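We use cookies to improve your experience. By continuing to browse this site you accept our cookie policy.

2020-05-14
By Dinix Media Office

Dinix brings arm-assisted sorting to Urngate packing benches

Dinix has commissioned bench-mounted robotic arms at its Urngate site, where mixed small goods are sorted by hand before packing. The installation covers six benches and follows a trial that began in January.

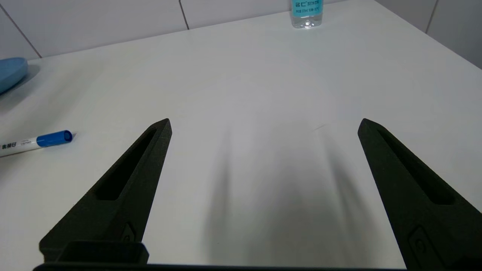 The site employs 134 people. No positions are removed under the program. Bench operators move from repetitive picking to set-up, inspection and exception handling, and rotate every two hours. Training takes eight shifts and is paid at the normal rate.

Integration was carried out by Millitz, with gripper fingers supplied by Crabtree. Operators can replace a finger set without calling maintenance.

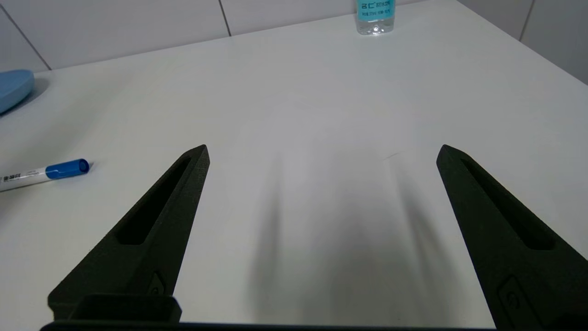

Bench layout was standardized during the trial. Operators now lay out stock and set the starting position for each run. Items such as a capped marker pen are placed to the side, leaving the surface between the open fingers clear. Any item the arm cannot grasp is returned to the operator's queue.

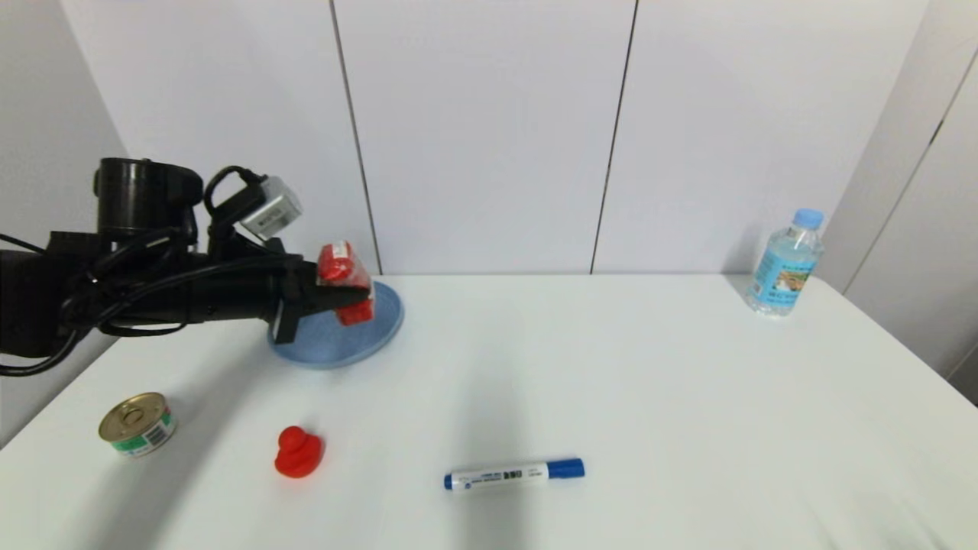 Gripper holding a red item over a light blue plate.

Dinix will review workload and injury reports with bench staff before extending the program to other areas of the site.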